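Last updated in October. The earlier version of this page had you sort by color first. That took twice as long.

# Sorting desk supplies into holders

These steps are for a small batch: highlighters, thin pens and erasers that have drifted into one drawer or onto one desk. I wrote them for the supply shelf at Fallinov, where 19 people use the same pens, but they work the same way for a kitchen drawer or a kid's desk.

## What you need

- A clear, light-colored tabletop
- One upright holder for the tall items
- A shallow dish or lid for the small ones
- Scrap paper
- A damp cloth
- A bag for the throwaways

## 1. Clear the table and place the holder

Wipe the table and let it dry. Put the holder down before you bring out any supplies, and leave it in one spot until you finish. If you keep sliding it around you will knock over what is already in it.

Pick a holder that stands out from the table. We use orange on white.
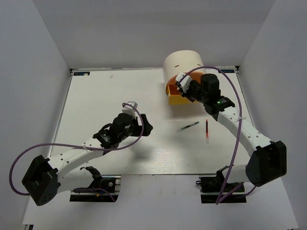 *Orange holder on the white tabletop.*

## 2. Empty everything out

Tip the drawer or cup out gently. Spread the items so nothing lies on top of anything else. Paper clips and other bits go straight into the dish and can wait until another day.

Don't start testing yet. Get everything flat where you can see it.

## 3. Test the highlighters

Take the highlighters one at a time. Pull the cap, draw a line as long as your hand on scrap paper, and look at it for a second. A good one gives an even stripe from start to end. If the stripe breaks up, cap the marker, store it tip down overnight, and try again in the morning. If it still breaks up, throw it out. 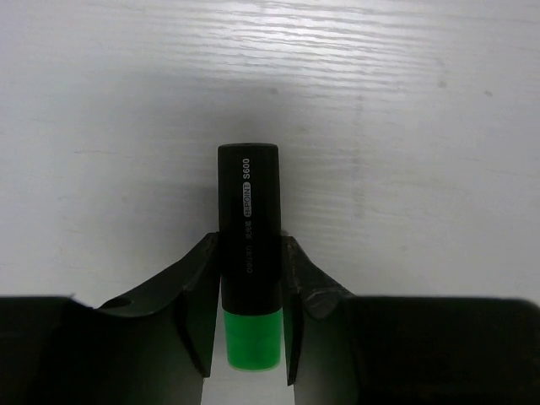 Push the cap back on until it clicks or stops moving. A cap that looks closed can still be loose, and a loose one will dry the tip out in the drawer. Wipe any ink off the barrel before the marker goes in the holder.

Keep 2 highlighters of each color per holder at most. Put extras back in the box they came in. Romana Kratochvíl keeps our spares in the Clullham cabinet, second shelf, and she would like people to ask before opening a new box.

## 4. Test the thin pens

Fine-liners and gel pens need a lighter hand. Write a few small loops without pressing. If a gel pen skips, scribble on the paper for ten seconds and try again. Don't shake it and don't heat the tip.

A fine-liner with a bent or pushed-in tip can't be fixed. Throw it out.

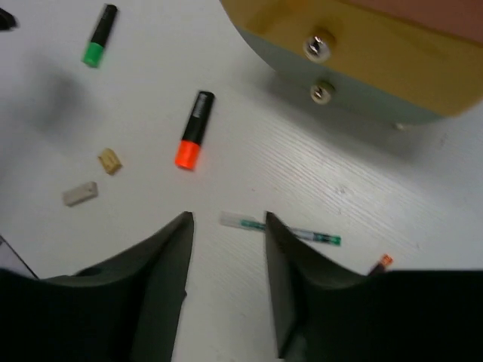

Lay the pens that pass in a row, all pointing the same way, before you move them to the holder. It makes the next step quicker and you can see at once if a cap is missing.

## 5. Clean the erasers

Rub each eraser on clean scrap paper until it stops leaving gray marks. If it has gone hard or shiny, trim a thin slice off the end with a craft knife, cutting away from your fingers. Erasers go in the dish. In the bottom of a tall holder they pick up ink from the pens and are a nuisance to get out.

Keep erasers off painted or plastic surfaces for long storage. Some kinds will stick.

## 6. Fill the holder

Work in this order:

1. Highlighters at the back
2. Gel pens in the middle
3. Fine-liners at the front
4. Erasers in the dish, next to the holder

Stand highlighters with the cap down if the holder is deep enough, and gel pens with the tip down as well. Fine-liners can go either way. 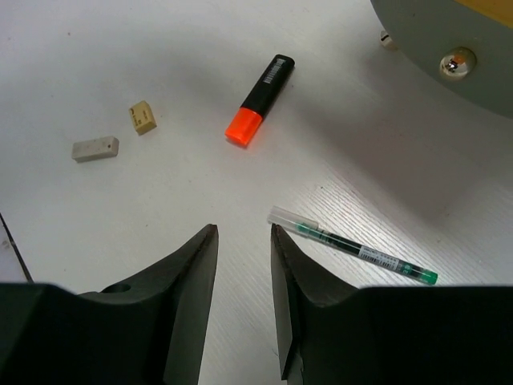
*Highlighter with an orange cap, two erasers and a slim gel pen.*

## How often

Once a season is enough for one desk. The shared shelf gets done on the first Saturday of the month. Sabina Kopecký has the refill list if you find you are short of a color.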